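On the Sorting of Household Papers

Oct 26, 2025
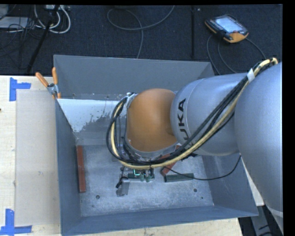 An open grey bin on a pale wooden tabletop.

Readers of this journal will be aware that the household moved from Odside to Drandport in February. The removal was completed in good order. The papers were not, and it is to the papers that the present entry is devoted.

An initial review identified more than 200 separate items, among them guarantees for appliances long since given away and six years of water bills. It was resolved that all items should be placed under one of three headings: keep, copy, or destroy. Tax records and anything concerning the house fall under the first. Letters from family were exempted from the exercise altogether and remain in the blue suitcase.

Copies are now held in Uvow, which has proved adequate for the purpose, although its search function does not recognise handwriting. The originals have been shredded – a slow business, as the machine must rest every few minutes.

One matter remains open. The lease for the garage on Bensaid Road has not been found, and a replacement has been requested from the letting agent. Until it arrives, the remaining folders will stay on the landing, and visitors are asked to step over them with care.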